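## 5. Failure analysis: premature handle release

### 5.1 Overview of the fault

Of the 547 door-opening trials run on the Ellow arm, most of the failures fell into one group. The gripper closed on the handle, the force reading showed a firm grasp, the arm started its pull, and the handle then slid out of the fingers before the door had swung far enough to count as open. We call this premature release. It was rare in the first weeks of testing and became common after the policy was retrained on the larger set of 2,000 demonstrations, so we first took it for a learning problem. The logs did not support that. The commanded finger width was nearly the same in good and bad trials, and the wrist path differed very little until the moment of release.

The failure was also a safety matter. When the handle came free, the arm was still pulling against a load that no longer existed, and the wrist moved backward faster than the speed limit set in the controller. In 2 trials the protective stop did not fire until the arm had reached the end of its programmed retreat. No one was inside the marked area either time, but the area had been sized for normal speed and was too small for what we saw. Testing was halted for most of February while we worked on the cause.

Demonstrations for this task were collected with a hand-held gripper that has the same finger geometry as the arm. The operator walks up to the furniture, grasps a handle, and opens the door at a natural pace. Figure 4 gives the view from the hand-held tool at the cabinet used for the door task. 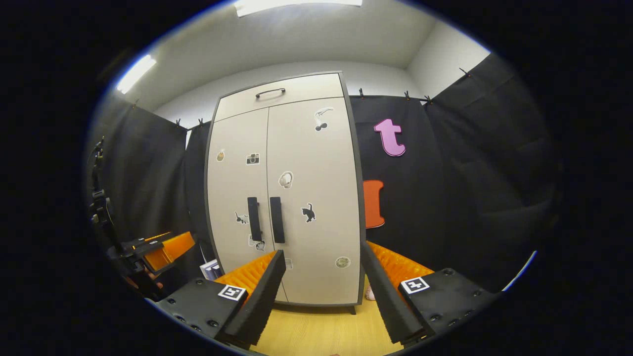 **Figure 4.** Hand-held gripper in front of the two-door cabinet, seen through the tool's own camera.

The first thing we checked was how finger width is measured during collection. The Skoltulard tracking package estimates it from the distance between the two square markers, one on each finger's mounting block, and the controller uses that estimate as its target at run time. What the markers cannot report is the state of the surface that touches the handle. Each finger plate carries an orange ribbed pad on its inner face, and the two door handles are long, black, and vertical, set side by side near the seam. A person holding the tool feels a handle begin to creep along the ribs and squeezes harder without thinking about it. The recorded width changes by less than the noise in the marker estimate, so the correction is lost. The policy learns the width and the path but has no record of the extra force.

### 5.2 Pad wear

We then compared the pads on the arm with an unused set from the same batch. The ribs on the arm's pads were worn nearly flat near the tips, where most handle contact takes place. Pads had been replaced only when an operator noticed damage, and no count of grasps was kept. The retraining had moved the preferred contact point closer to the tips, so the most worn part of the pad was carrying most of the load. That explains why the fault appeared to follow the new policy.

To separate the two effects we ran 40 further trials, split evenly between worn and new pads, with the same policy and the same starting poses. Premature release occurred in both halves but was much less frequent with new pads. Replacing the pads therefore reduced the problem and did not remove it.

### 5.3 Controller response

The late protective stop had a separate cause. The Canelum safety layer compares measured wrist speed with its limit over a sliding window, and the window had been lengthened earlier in the project to avoid false stops when a door seal let go. A sudden release is short enough to be averaged away. We restored the original window and added a check on the rate of change of wrist force. If the force drops sharply while the arm is pulling, motion is held and the fingers open.

The force check brings some false stops of its own, mainly on doors with strong magnetic catches. We accept these for now. Pads are changed on a fixed grasp count, and the marked area has been enlarged to cover the full reach of the arm. Whether the lost squeeze can be recovered by adding a force sensor to the hand-held tool is being tested on the Yen version of the fingers. Those trials are not included in the results reported in Section 4.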